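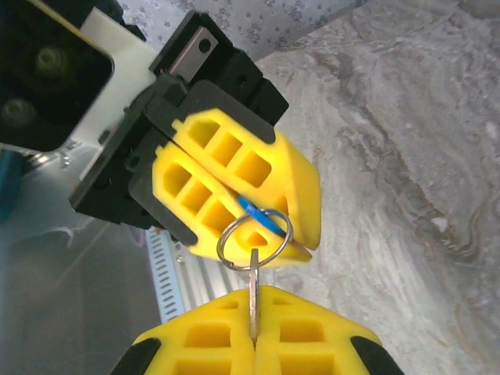
small-things: README

Hi, and thanks for downloading. This folder holds my pictures and notes on the little stuff that lives in a catch-all tray: keys, plastic loops, tags, bits you pick up and hand to somebody without thinking about it. I started it as a way to get my own entryway under control and it grew, because once you begin writing down what a key is for you can't really stop. Anyway, it's a set now, and a set needs a README, so I finally sat down and wrote one.

Name

The set is called Mridha. Older copies say Evosik at the top of the notes file, which was the working name until I got tired of spelling it over the phone. Same material, and you don't need both.

What's in the folder

pictures/ has the images, all in one flat directory. I tried subfolders by object type and spent more time arguing with myself over where a keyring goes (with keys? with rings?) than I did sorting.

notes.txt has one line per picture: what the item is, whether it's being held or passed along, and anything I thought worth saying. Some lines are long and some are two words. Sorry, that's how I write!

kinds.txt is the list of object kinds and what I mean by each one. Please read this before you open notes.txt, or half of my shorthand will look like typos.

old/ is stuff I've replaced but don't want to throw out yet. Feel free to delete it.

The kinds

key — Any key, small or large, on its own or on a ring. I write down the color of the metal if I can tell and leave it out if I can't. Padlock keys and door keys are both just "key". I used to split them, then found a drawer full of keys I couldn't place at all, and that was the end of that idea.

loop — Rings and loops that aren't jewelry. Clear plastic ones go here, and so do split rings with nothing on them. These are the hardest items in the whole set. A clear loop mostly shows up as a few bright glints, and if there's something colorful behind it your eye goes straight past. I've gone over the loop lines more often than anything else and I still wouldn't swear to all of them.

tag — Paper or plastic, with or without writing. Don't count on the writing being readable. If I couldn't make it out I put "text?" and moved on.

clip — Binder clips, bag clips, the flat ones from bread bags.

odd — Everything else. My rule is that if I had to stand there and think for more than a minute, it's odd. No shame in it.

How I write up a handover

A lot of the pictures catch something going from one holder to another, and small things are awkward that way. A key is fine if it's hanging straight down, with one end up top and one end below and a decent bit of metal showing in the middle. A short, fat item is much worse: there's just no room on it for two grips, so most of what you want to look at is covered.

In notes.txt I use "held" for one grip, "between" when the item is in the gap with a grip on either side, and "both" only when I can see contact at both ends. If I'm wavering I go with "between". You'll see that word a lot.
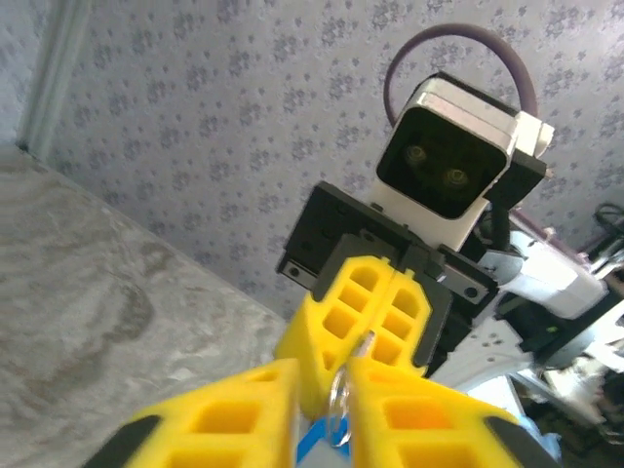 "Between" also doesn't say which way the thing is going. I left direction out on purpose. One still picture won't give it to you, and the first time I tried to guess I came back the next morning and guessed the opposite on half of them. So if your project needs giver and receiver, you'll have to get that some other way.

Background items

If there's something else partly showing, like a patch of color near the bottom or an item tucked behind the main one, I note it as "also" plus a color, and that's it. I don't try to name it. Earlier notes had me naming everything and I was wrong in ways that were pretty embarrassing, so those lines got cut back in February.

Using the notes

The file is plain text with a semicolon between fields. Picture name, kind, held/between/both, then comment. A few comments have semicolons of their own — split on the first three and leave the rest alone. There's no header row. Blank comment means I had nothing to say, and it doesn't mean I skipped the picture.

If you just want to poke around, I'd search for "loop" and "between" together. Those are the ones I find the most fun to look at, and also where I'd most like a second opinion.

Things I know are wrong

Silver and gray get mixed up in the comments. I've fixed the ones people pointed out.

The word "small" is all over the place. It's my word for anything that would get lost in a coat pocket, and I never measured a thing.

Two lines use "hook" as a kind, and hook isn't in kinds.txt. Treat them as odd.

Not covered

Coins, batteries, pills, anything sharp. I keep those out of the tray at home too. There's also nothing soft in here (no cords, no cloth), and if that's what you came for, the Radeo folder is the one you want. It has its own README, which is shorter than this one!

Changes

21/07/2020: renamed to Mridha, kinds.txt rewritten, clear loops moved out of odd and into loop.

Before that: lots of small edits I didn't keep track of.

Contact and credit

Notes and sorting by me, Sandamali Biswas. If you find a mistake, send me the picture name and the line you'd write instead, and I'll usually just paste yours in. Reuse whatever you like, and a mention is nice but I won't chase you for it. Please don't pass along old/ with your copy, it only confuses people.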